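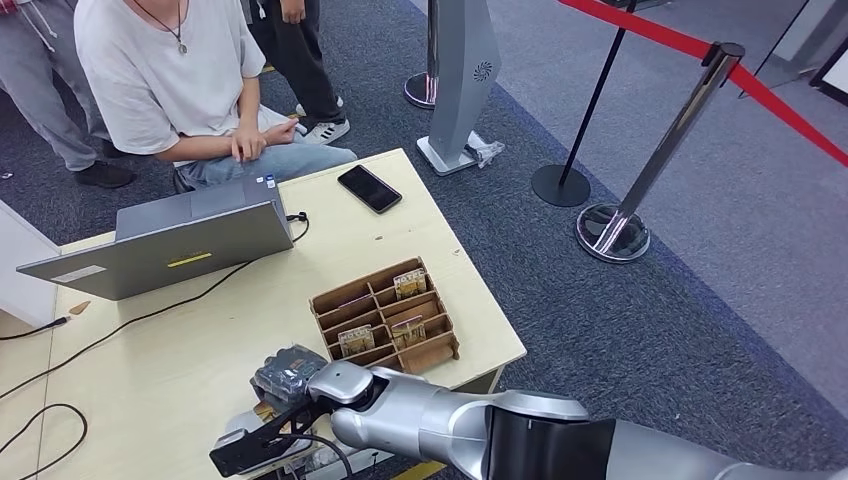 Ticket: Coltent card picker, card pose jumps to floor
Component: perception / pose merge
Opened by: Sibel Polat
Assigned to: Babar Talpur
Status: fixed in branch, waiting for merge

Symptom. The planner asks for a card pose and gets one well below the table top. The reach check rejects it, the arm holds, and the task times out after 300 ms with "no valid grasp". Restarting the planner clears it until the next time. Same fault on the Cemholm build and on current main.

Expected. Pose comes from the head camera. The wrist camera only refines it once the hand is close.

Log, first entry. Replayed the recorded session offline with the arm driver stubbed out. Of 1,862 pose messages, 13 are on the floor plane. All 13 have the wrist camera as source. Head camera poses are good throughout, including those for cards standing in the cardboard organiser. Control is not at fault: joint targets and joint states agree to within normal error.

Second entry. Dumped the wrist frames for the bad poses. The corner finder looks for two straight bright edges meeting at a right angle. There is tape on the carpet which fits that very well.
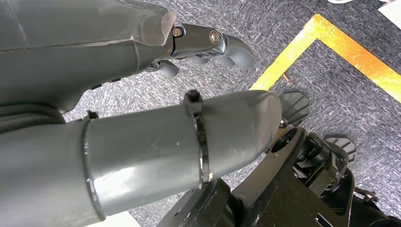
Wrist view: yellow tape corner on the carpet, to the right of the fingers.

The finder scores the tape higher than a real card. It has no size check, and the depth gate that should catch it was switched off in the Drullier config when we changed sensors. Turned the gate back on. Bad poses went from 13 to two.

Third entry. The two left over are a different fault. The self filter masks the arm from the model, and the model has a plain tube. The real one has a cable tie with its locking head standing proud, and that leaks through the mask as a short bright edge. Grew the mask by 70 per cent of the old margin. Clean replay, no floor poses.

Fourth entry. Checked that the wider mask does not eat the card during approach. Overlap is worst with the fingers curled down over a flat card, so that case was run separately.

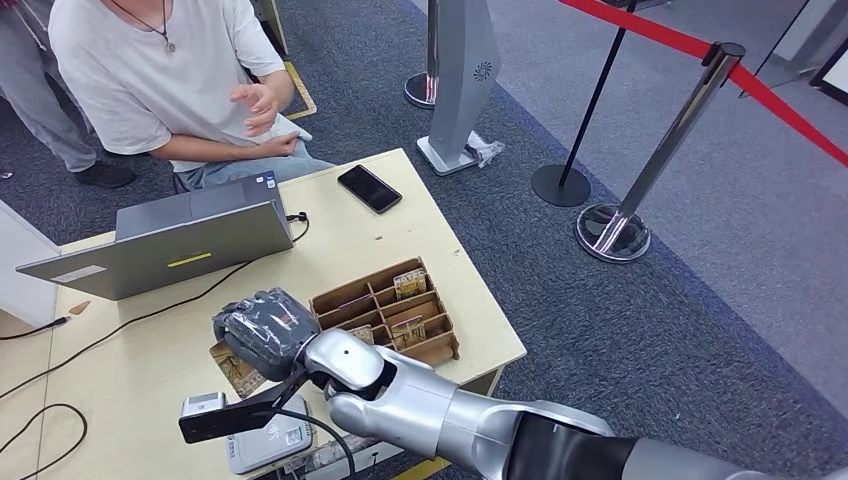 Head view, hand above the flat card next to the organiser.

Head pose stays valid here. The wrist source drops out for a few frames and the merge node falls back to head as it should. Fallback was logged as an error -- changed to a warning.

Still to do: put a size check in the corner finder, and make the node refuse to start if the depth gate is missing from the config.

Comments (4)

Percy Bermúdez
Does the gate need new limits for the old sensor? We still run it on the Kırmızıgül branch.

Babar Talpur
Yes. Limits are per sensor, see the config folder. Copy the old block back in.

Piret Ozoliņš
Saw the same timeout in December and blamed the planner. Linking my ticket to this one.

Nevzat Sarıgül
Please keep the two bad frames as a regression test before the branch is merged.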